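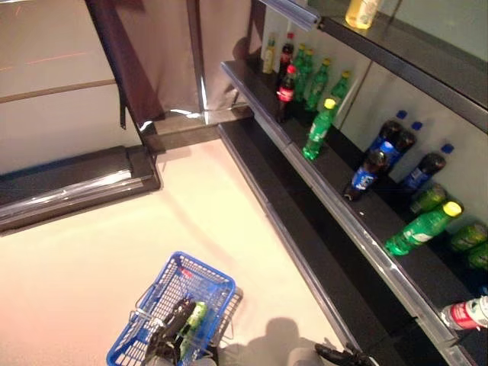 Memwood Ruvdale: zweiarmiger Roboter für Regal und Korb

Der Ruvdale ist unser System für Greifaufgaben im Handel. Er hat zwei Arme mit Händen aus mehreren Fingern und arbeitet an normalen Regalen, ohne Umbau des Ladens. Am Tag der offenen Tür in Grundale am 23. August 2019 haben wir ihn den Besuchern am Getränkeregal vorgeführt.

Die Aufgabe in der Vorführung

Eine Hand hält den Einkaufskorb am Griff, die andere bringt die Flasche zum Korb. Der Korb wird dabei schräg gehalten, so bleibt der Weg vom Regal kurz. 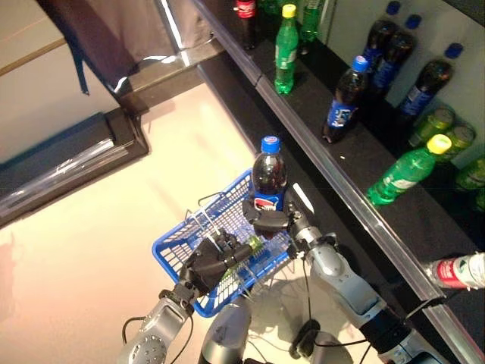 Ruvdale mit Pepsi-Flasche und blauem Einkaufskorb

Viele Besucher haben gefragt, ob die Flaschen in einer Reihe stehen müssen. Das ist nicht nötig. Stehende und liegende Flaschen dürfen gemischt sein, auch verschiedene Sorten nebeneinander. Für die Einrichtung an einem neuen Regal rechnen wir mit 2 Tagen. 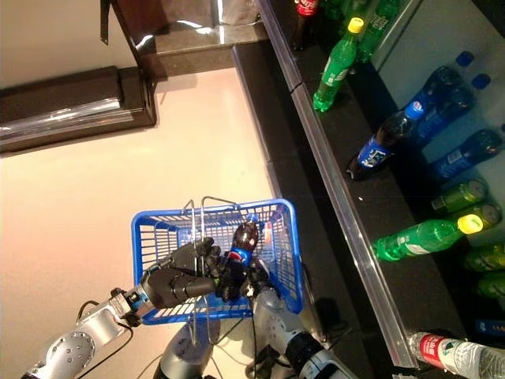 Lieferung und Garantie

Lieferzeit: 18 Wochen ab Bestellung
Garantie: 36 Monate auf Arme und Hände
Wartung: nach jeweils 2.000 Betriebsstunden

Die nächste Vorführung findet im Oktober bei unserem Partner Ruawai statt. Anmeldung bitte über das Kontaktformular, mit Angabe der Personenzahl. Wer eigene Artikel testen möchte, schreibt uns bitte vorher Größe und Gewicht.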